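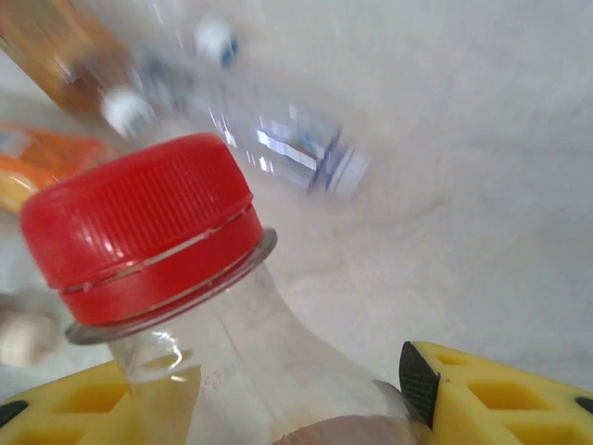 One listener wrote in to say that the late-night hour had become the only thing on the dial she'd stay up for, and could we please not shorten it. I pass that along first because it cheered all of us here at Tunen Radio, and because your grant is what keeps that hour going.

Projects > Audio > Tunen Radio > Progress reports

Oct 4, 2020

Dear friends at the Kadevar Fund,

Thank you, again, for your patience with me (I know this report was promised a little sooner, and I did mean it!). We've now put out 12 episodes of the Flalach Hour, our call-in music show, and the archive page has had 3351 plays since we opened it. Of those, 798 came in September, when we moved the show back an hour so that folks on the evening shift could catch it on their way home.

The new phone mixer has made a world of difference. Callers used to sound as if they were talking from the bottom of a well, and now you can hear them laugh. We still get an echo when somebody leaves their own radio turned up, and I'm afraid we haven't found a cure for that beyond asking nicely.

Money next. We have spent the equipment line in full and a bit less than planned on music licensing, and with your blessing I'd like to move what's left over to captions for the archive. Guerra Sound has offered us a fair price on those.

Still to come are 4 episodes, including the all-requests night, which I've been looking forward to since spring. The playlist is already much too long and I keep adding to it. I'll send the final figures once the last episode is up.

With warm thanks,
The producer, Flalach Hour

Recent items
Flalach Hour: how to call in
Tunen Radio fall schedule
Requests we couldn't find a copy of
Kadevar Fund: notes for grantees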